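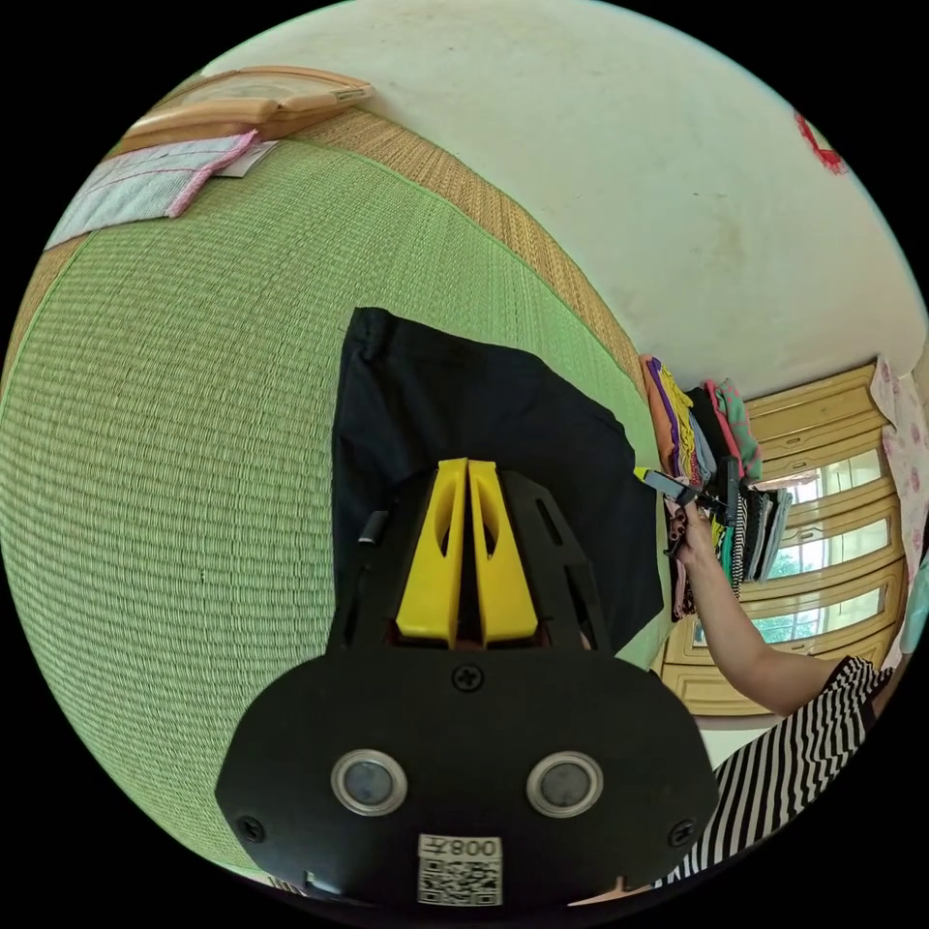 The Stelia hand unit is a hand-held gripper used to record how people handle soft household goods, so that a robot arm fitted with the same fingers can later be taught to do the same jobs. It was developed by the Ekadano project and first went into regular use in January 2018. It has no motors at all. The operator supplies the motion, and the unit supplies a pair of fingers, a place for its sensors and a body that stays the same shape from one home to the next, which makes it a wonderfully simple machine to look after! The fingers are yellow with a long slot through each one, and they stand on a black frame with cut-outs of its own. The wide rounded plate in front of them carries two round metal-ringed ports, the screws that matter most in servicing, and a white label with a QR code. Units are normally used as a pair, one in each hand.

Setup

A pair is set up in the room where it will be used. Most of the recorded work is with clothing, and a bed or a clear stretch of floor will do nicely as a work surface. Woven mats are popular with operators because the fingertips can slide under a hem without snagging in a blanket, although a coarse weave will polish the tips over time.

The label is scanned first, and the unit number is entered in the session record along with the side it will be used on. Left and right units are mechanically the same, but they wear differently (most people squeeze harder with one hand than the other), so a unit keeps its side for as long as it stays in service. The operator then opens and closes each pair of fingers 5 times, slowly, and lets them rest. A healthy unit comes back to the same opening every time. One that stops short usually has lint in the slide, by far the most common fault on the Stelia and also the easiest to fix. 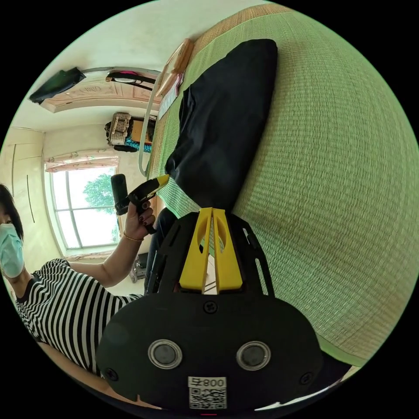 Next comes the reach check. The operator brings the two units together over the work surface, tip to tip, then moves them apart as far as the arms will comfortably go. Any scraping or side play felt in the grip is noted before recording starts. The check takes less than a minute and catches a surprising number of loose frames.

Daily care

Fabric work is dirty work for a gripper. Cotton sheds, fleece sheds more, and all of it finds its way into the slide behind the fingers. The service sheet, last revised on 7 Jun 2018, calls for a dry brush after every session and a wipe of the two front ports with a clean lens cloth. Liquid cleaners are kept away from the fingers, as they leave a film that lets thin T-shirt fabric slip. The label is left alone unless it has started to lift, in which case a new one with the same number is printed.

The front plate screws are checked by hand once a week. They are tightened a little at a time, working across from side to side, until the plate sits flat. Overtightening was a real nuisance on early units: the plate bowed very slightly and tilted the ports.

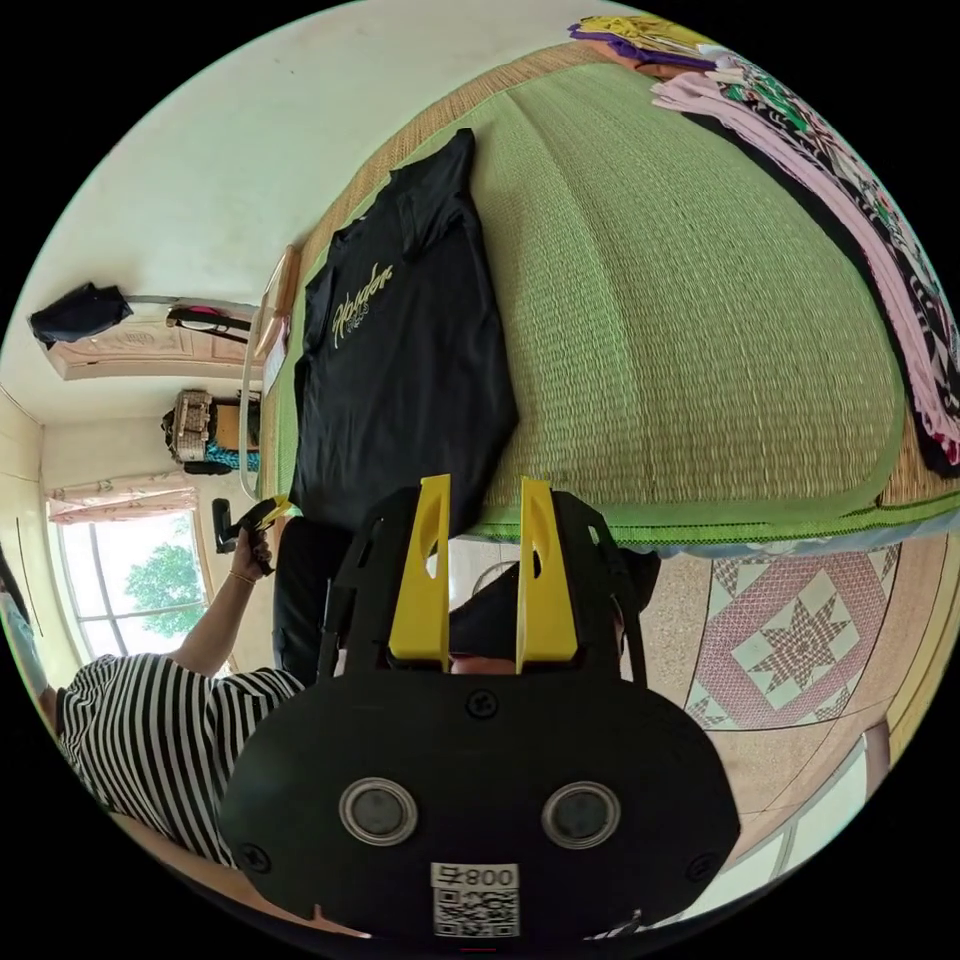
Finger replacement

Fingers are the main wearing part and are always changed in pairs. The fingers are unscrewed from the frame, the slide is brushed out while it is open, and the new fingers are fitted loosely, closed on a strip of card and then tightened. Closing on card squares up the tips beautifully, a trick that came from the workshop at Jacobs, where the first batch was assembled. The guideline is to change them every 1,000 grasps on heavy cloth, such as denim or towels. Light clothing is much kinder, and one pair of fingers on a unit used only for shirts and blouses reached 3,757 grasps before the tips rounded over.

After a change, the unit goes through the full setup again, including a fresh zero for the finger opening.

Versions

The original fingers were solid. The slotted type followed after trials at Stosex, and it is lighter and flexes a touch more at the tip, which helps with single layers of cloth. Version 6 of the frame accepts both types, and older frames can be converted with a spacer.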